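About Zandel

Zandel is a language school on the first floor of the old Judard building. We teach evening and weekend classes to adults who live or work nearby, mostly in French, Spanish and Portuguese.

The school opened with one classroom and a borrowed whiteboard. We now have four rooms and a small library, and we run 41 classes a week in term time.

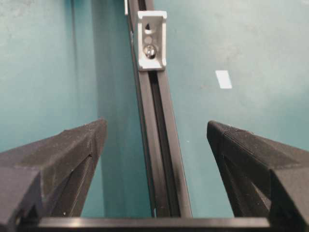 Classes are kept small. Beginners use the Pundo coursebook for the first two terms, then move on to newspapers, radio and short stories. We do not set exams of our own, but we can prepare you for the usual certificates if you tell us early enough - April is the best time to ask.

Our library holds 4000 books and is open to all students before class. Loans are for three weeks. Please return books to the desk and not to the shelves.
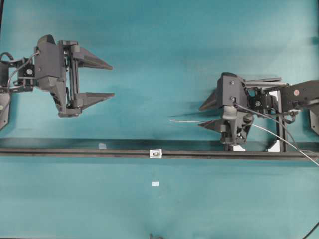 Words: Zandel school office
Last updated November 3, 2021

We also run a translation desk under the name Vasseur. It handles letters, certificates and tenancy papers for local people and small firms. Prices are agreed before any work starts.

New students are asked to come in for a short chat so that we can find the right level. There is no charge for this. The office is open on weekday afternoons, and the entrance is at the side of the building.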